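May 2018
Callik sorting package, evaluation notes, continued
Present: Y. Onuoha (writing), G. Arboleda

Picked up from the open items on the last page. Brurnex sent the revised license key overnight and the planner module now loads without the warning. Build is 906. Gilberto kept a copy of 702 on the second drive in case we need to go back to it.

For anyone reading this cold: Callik is the task package Brurnex sells on top of the humanoid base. You get the grasp planner, a label reader and a teach mode, under a yearly license. Zandale wants a recommendation from us on whether to take it for the sorting bench or keep going with our own scripts. The vendor claims the label reader handles handwriting on plain paper with no fiducials. That claim is most of the price difference, so it gets most of our time.

Setup. Desk against the wall, wicker baskets as targets, mixed items on the desktop. Labels written by hand on ordinary white paper and laid flat next to the basket they belong to. The fruit label is one word, lowercase, thin pen. I wanted a poor label on purpose: white paper on a white top, edge barely visible, writing at an angle to the camera. If it only reads block capitals in marker we can print tags and skip the license.

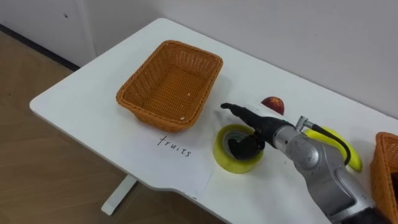 Three things to settle before the numbers mean anything.

First, clearance at the wrist. The cable connector is on the upper side of the wrist and the cable needs slack for full rotation. With that much slack the loop hangs over the work area, and the planner has no model of it. Callik checks collisions against the arm and the hand only. Gilberto asked Brurnex whether a cable envelope can be added by the user. Their support answer was that it is planned for December. I am treating that as no.

Second, ring-shaped objects. The manual lists two grasp types for a tape roll: outside pinch, or one finger in the core. The planner prefers the core grasp whenever the roll lies flat. I see the logic, but it puts the finger inside the ring where the head view is worst, and any error in height goes straight into the table. There is a parameter, ring_mode, that is supposed to force the outside pinch. It is in the config file and missing from the manual. Ask.

Third, objects hidden by the arm. During an approach the forearm covers a good part of the desktop from the head camera. The package holds the last known pose of a covered object for 200 frames and then drops it from the list. On a slow approach that is too short. Our own scripts hold poses until something contradicts them. Crude, but I prefer it for a fixed bench.

On the label reader itself: confidence values go to the log per read, with a timestamp, in plain text. Good. The category list is a text file we can edit. Also good. What it lacks is any way to bind a label to a basket by hand. It takes the nearest container to the paper, measured from the center of the paper. With two baskets on one desk that is a weak rule, and shifting the paper a little could change the assignment. Needs its own test with the paper moved in small steps between the baskets.
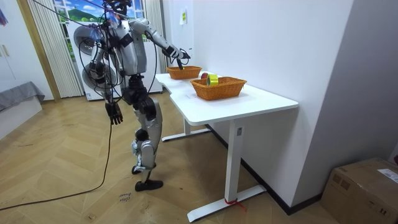
Manipulation Group, Zandale

Cabling is my main complaint about the base, separate from the software. There is too much of it around the shoulders and torso, and the line to the floor runs where we walk. Gilberto wants an overhead boom. I would start with shorter leads and a proper clip at the hip. Brurnex lists a dressing kit called Bạch as an accessory, no drawing available. Requested one.

Basket geometry. Wicker is a fair test for the depth side: woven surface, thick rim, flared walls. Callik fits a box to the container and takes the rim height from the fit, so a flared side gives a release point slightly too far out. There is an inset value for this. Default is 3, units not stated. Asked about that as well.

Teach mode we have only read about so far. Leave it off until the floor cable has been rerouted.

Cost note for the write-up: the license is per robot, and the label reader cannot be bought without the planner. If the nearest-container rule fails, we would be paying for a planner we mostly don't need. Gilberto disagrees and thinks the grasp library is worth it alone. Both views go in the report.

Open:
– ring_mode documentation (Brurnex)
– inset units (Brurnex)
– Bạch drawing (Brurnex)
– paper-shift test, both baskets (Yetunde)
– hold time for covered objects, find out if it can be changed (Gilberto)
– repeat label reads with 702 for comparison, same paper, same pen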